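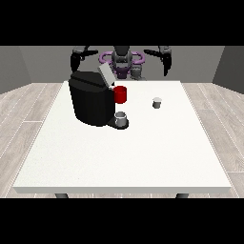 [Household Automation List] Re: Coffee service as a benchmark chore

From: Mwende Urio
To: Household Automation List
Sent: Wednesday, 9:40 AM
Subject: Re: Coffee service as a benchmark chore

Dear colleagues,

I am replying to Mayuree Pongsiri's message of yesterday, the relevant part of which is quoted here.

> The October draft proposes coffee service as one of the
> standard chores for two-armed machines. My office would like
> to know whether a result obtained in simulation may be
> reported to member institutions as evidence that the chore
> can be done. Our facilities department has already asked
> whether it should budget for such a machine in the staff
> kitchen at Fluscombe. I would also like to know why a task
> that takes a person a minute needs a page of rules.
>
> Mayuree Pongsiri

On the first question, the working group's position is that a simulated result may be reported, provided it is labeled as simulated in the same sentence as the figure. The setup at the head of this message is a rendered one: a humanoid with two grippers behind a white table, a black coffee machine, a cup on the drip tray, and two more vessels, one of them a red mug, elsewhere within the layout. It is suitable for comparing one control method with another. It does not tell a facilities department what would happen in a kitchen where the counter is wet and someone has left a spoon in the way.

The Ovach trials are the best evidence we have at present. Shuk-fan Wu's team ran 213 simulated attempts at the full chore, from an open lid to a cup set down on the table. Of these, 90 were completed without a fault. A further 59 reached the last step and failed there, most often because the cup was tipped on release. The remaining attempts ended earlier. Yi-chun Su has asked that the early failures be sorted by cause before the figures are circulated further, and I support that request.

The same team then made 14 attempts on a physical bench. None was completed without a person stepping in. The team considers that number too small to publish as a rate, and members are asked not to quote it as one.

On the second question, the length of the rules reflects disagreements that came up in practice. Laboratories did not agree on whether closing the lid was part of the chore, whether a cup that was nudged but stayed upright should count as a fault, or whether the machine could be given a second try at a grasp. The Dindus laboratory allowed second tries and the Ovach team did not – their earlier results cannot be compared for that reason. Section 4 of the draft now settles each of these points. A lid left open is a fault.

As to the staff kitchen, I would advise against a budget line this year. If Fluscombe wishes to take part in bench testing, Fung-ping Chu is keeping the list of host sites and can supply the space and power requirements.

Comments on Section 4 should be sent to this list and not to individual members of the group. Please quote the paragraph number.

Sincerely,

Mwende Urio
Working Group on Household Tasks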